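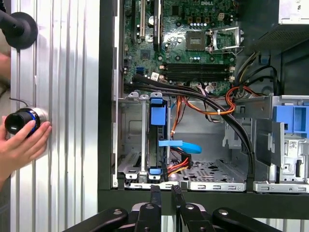
DELL 보드 소켓 주변. 고정 브래킷 열린 상태.

2025-02-04 작업 노트, Pandale 작업대

타워 데스크톱 분해/재조립 건. 측면 패널 떼고 옆으로 눕혀서 작업. CPU, 메모리, 하드디스크 순서로 다시 넣는 절차를 정리해 두려고 적는다. 7월에 쓴 절차서는 순서가 뒤죽박죽이라 이번에 새로 쓴다.

1. 소켓
브래킷을 끝까지 젖혀 놓고 시작할 것. 반쯤 세워 두면 칩 내려놓을 때 손등에 걸린다. 소켓 접점은 건드리지 않는다. 먼지가 보이면 블로어만 쓰고 면봉은 금지. 지난번에 Keegan McAlister가 면봉 솜이 낀 걸 빼느라 오후를 다 썼다.
칩은 모서리 삼각 표시부터 맞춘다. 수직으로 내려놓고 손가락으로 누르지 말 것. 제자리에 들어가면 흔들리지 않는다. 그다음 브래킷을 덮고 레버를 건다. 레버가 뻑뻑한 건 정상.

2. 케이블
이 케이스는 케이블이 제일 귀찮다. 굵은 검은 다발이 보드 아래쪽에서 드라이브 베이 옆으로 대각선으로 지나가고, 주황·빨강·노랑 전원선이 가운데를 가로지른다. 흰 타이로 묶여 있긴 한데 그래도 퍼진다. 메모리 꽂기 전에 전원선을 베이 쪽으로 밀어 둔다. 타이는 자르지 않기로 했다. 자르고 다시 묶으면 길이가 안 맞아서 옆 패널 닫을 때 눌린다.
SATA 케이블은 파란색. 커넥터의 ㄱ자 방향 확인하고 꽂는다. 옆으로 비틀면서 빼지 말 것. 보드 쪽 포트가 작고 약하다.

3. 드라이브 케이지
파란 손잡이가 분리용이다. 손잡이를 당기면서 케이지를 같이 들어야 하고, 손잡이만 당기면 중간에 걸린다. 아래쪽에도 작은 파란 걸쇠가 있는데 처음 하는 사람은 대부분 놓친다. 절차서에 굵게 표시할 것.

4. 부품 놓는 자리
예전에는 뺀 부품을 작업대에 그냥 늘어놓았다. 알루미늄 홈 사이로 나사가 들어가면 꺼내기가 힘들다. 지금은 3D 프린터로 뽑은 회색 트레이를 쓴다. 하드디스크는 뒤쪽 홈에 세우고 CPU와 메모리는 앞쪽 칸에 눕힌다. Cornel Dinu가 치수를 다시 잡았고 출력물은 Weller 폴더에 올려 둠. 파일 번호 78.
트레이 칸이 조금 빡빡하다는 얘기가 있었다. 메모리 칸은 손톱 들어갈 틈이 있어야 꺼내기 편하다. 다음 출력 때 칸 끝을 조금 파낼 것. 나사 칸도 하나 있으면 좋겠다. 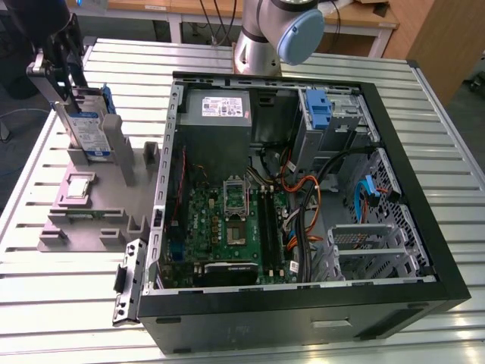
Beathag Rennie: 메모리 칸은 지금 크기 그대로 두는 게 좋겠습니다. 넓히면 모듈이 칸 안에서 돌아가서 단자가 벽에 긁혀요. 손톱 틈은 한쪽만 파면 충분합니다. 그리고 CPU 칸은 바닥에 닿는 면을 더 줄여 주세요. 칩 뒷면이 바닥에 쓸리는 게 마음에 걸립니다.

맞는 말이라 한쪽만 파기로. CPU 칸은 네 모서리만 받치는 턱으로 바꾸고 가운데는 비운다. Cornel에게 전달.

5. 메모리
걸쇠를 먼저 벌린다. 홈 위치를 맞추고 양 끝을 같이 누른다. 한쪽씩 누르면 보드가 휜다. 한 개만 꽂을 때는 보드에 인쇄된 번호대로 첫 번째 슬롯부터.

6. 하드디스크
레일에 끼워서 밀어 넣고 SATA 데이터선, 전원선 순서로 연결. 전원선을 먼저 꽂으면 데이터선 넣을 자리가 좁다. 라벨의 일련번호는 넣기 전에 적어 둘 것. 넣고 나면 안 보여서 다시 빼야 한다.

남은 일
- 절차서 2절, 3절 다시 쓰기 (나)
- 트레이 수정본 출력 (Cornel)
- 써멀 페이스트 재고 확인. Horkcombe 쪽 선반에도 있는지 Priya Tillman에게 물어보기
- 손목 접지 밴드 집게가 헐거움. 교체.

쿨러 장착은 이번 범위에서 뺐다. 따로 적는다.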